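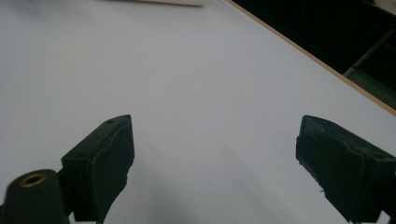
Figure 1. The hand-held gripper, open, over the white demonstration table.

Report on the Visit to the Utora Open Day, Fludthorpe
Mar 29, 2022

1. Purpose of the visit

Our group went to the Utora workshop in Fludthorpe as part of the automation module. We were asked to watch a demonstration, try the equipment if invited, and write up what we learned. We were also asked to arrive on time, which the Fludthorpe bus made into a separate project.

2. The talk

The day began with 94 slides. The first few covered the history of the firm and the next few covered it again. After that it became useful. Utora is working with a partner, Ustudska, on teaching robot arms to pick up small goods by recording people doing the same job with a gripper held in the hand. The software that sorts the recordings is called Batista, and it crashed twice, which the presenter took better than we would have.

3. The demonstration

The tool has two dark fingers with a black pad on the inner side of each. The pads face one another, and small round holes are visible in the plastic of the fingers. We had expected something shinier. The pad on the right-hand finger looks worn in Figure 1, with small frayed bits near its lower edge, and we would have liked to ask how often pads are replaced. The question session was shortened for lunch.

We each had three attempts at moving a foam block from one side of the table to the other. The task sounds insulting until you try it. Most of us closed the fingers too early and pushed the block along like a snowplough. One member of the group managed a clean lift on the first go and has mentioned it since.

4. What we learned

Speed did not help. The staff wanted slow, steady movements, and they wanted the approach to the block as well as the grasp – a recording that starts with the block already held was thrown out. Of the eight recordings our group made, five were kept. We were told this was respectable for beginners, in the tone people use for a child's drawing.

5. Problems with our own work

We took too few notes during the demonstration and too many during the slides. We did not write down how wide the fingers open, so the comparison table planned in January has a blank column. We have emailed Utora for the figure and will add it to the appendix when they reply.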